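Brukari Home Forum > Exterior > Roof drainage

Undersized downspout or bad slope? Overflow at one corner only

Posted by eavesdrip_50

Single-story house, hip roof, asphalt shingles, 5-inch K-style aluminum gutters. The roof measures 3,642 square feet in plan. The run on the north side is 50 feet long and drains to a single 2x3 downspout at the east end. In heavy rain it spills over the front lip, always within the last few feet before the outlet. The other runs stay inside the trough.

What I have checked so far:

The trough is clean. I flushed it from the high end with a hose and the water reached the outlet with no standing pools.
The downspout is clear. A hose at full pressure drains through it with no backup.
Hangers are hidden type, screwed into the fascia at 24 inches. None are loose.
There is a valley that empties into the run 9 feet from the outlet. It has no splash guard.

The installer (Jindthorpe, no longer in business) left no paperwork. I want to know whether to add a second downspout, go up to a 3x4, or pull the whole run and reset the slope. I would like to avoid replacing the gutter itself. The fascia is sound and was painted in February.

Alaric Crenshaw

A hose test tells you the line is open. It does not tell you the capacity is adequate. A garden hose delivers a small fraction of what a roof sheds in a cloudburst, so a 2x3 will pass a hose test and still be too small.

Start with the area that feeds this run, which will be less than the full plan figure. Sketch the roof and divide it along the ridges and hips. Each gutter gets the water from the plane above it, plus whatever the valleys carry over from the neighboring planes. The valley is the part people leave out. In your case it drops a concentrated stream close to the outlet, where the trough is already carrying the flow from the rest of the run.

Then separate the two possible failures. Go out in a hard rain and look at the last few feet:

If the trough is full to the lip and water rolls over evenly, the outlet or the downspout is the restriction.
If the trough is half full and water shoots over the front at one point, the valley is overshooting and you need a splash guard there.
If the trough is full well upstream and lower near the outlet, the slope is wrong.

I would measure the slope anyway. A quarter inch of fall per 10 feet is the usual target, so on your run that comes to an inch and a quarter from end to end. Use a string line and a line level. Take the reading at the back edge of the gutter, because the front edge may have rolled forward under load.
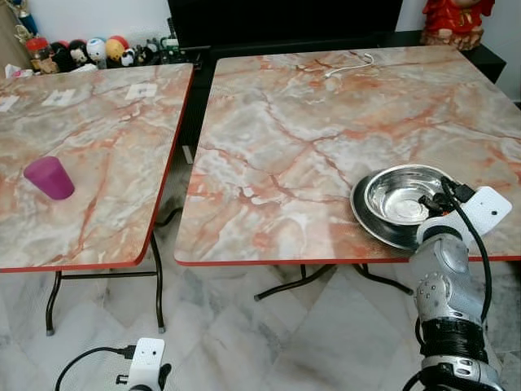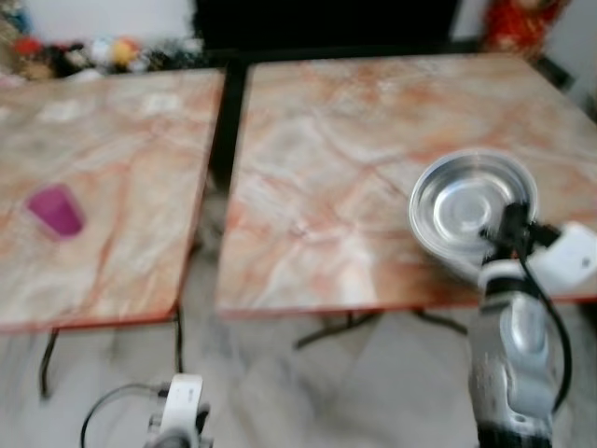 Order of work

1. Fit a splash guard at the valley. It takes two sheet metal screws and a bead of gutter sealant. Bend it so it leans slightly inward.
2. Replace the 2x3 outlet and downspout with a 3x4. The cross section goes from 6 square inches to 12. Cut the new hole with the outlet flange as the template, deburr it, and seal from the inside.
3. If it still overflows, add a second downspout at the west end and re-hang the run with the high point in the middle. Each half then carries 25 feet.

Do step 1 alone and wait for a storm before buying anything for step 2. Check where the larger downspout will discharge, too. If it goes into a buried line, the adapter at grade may be the narrowest point in the system.

Zelenák_roofline

Just go to 6 inch. Had the same thing on my place and swapping the gutter fixed it. Cost me 155 in parts for the one side, did the labor myself.

Sunita Obi

Six-inch gutter on the same 2x3 outlet would hold more water before it spilled, but the drain rate would stay close to what it is now. The outlet has to change either way.

Agree with Alaric on the valley. One more item to look at is the shingle overhang. If the shingles extend too far past the fascia, runoff lands near the front lip and some of it clears the gutter. Half an inch to three quarters past the drip edge is fine. If yours is much longer in that corner, snap a line and trim it with a hook blade on a cool morning, when the shingles cut cleanly.

For the sealant I used Elulov tripolymer on my outlets. Wipe the aluminum with denatured alcohol first and let it dry. Leave the joint alone for a day before you run water over it.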